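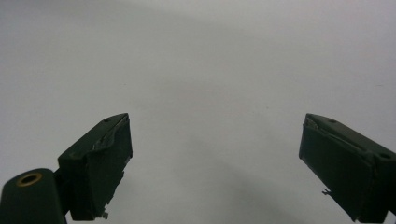 *Plain pale gray, brighter toward the right.*

I finished my 1,000 piece puzzle last night!! It took me 26 evenings, and the last 2 were nothing but sky (pale gray sky, every piece the same, I loved it). Fengying Dai lent it to me back in March and swore the harbor was the hard part. No way! The harbor went together in one sitting, boats and all. My trick for the sky was sorting by shape first, knobs in one pile and holes in another. Next up is the Stamolitz train station, and I already have the edges done.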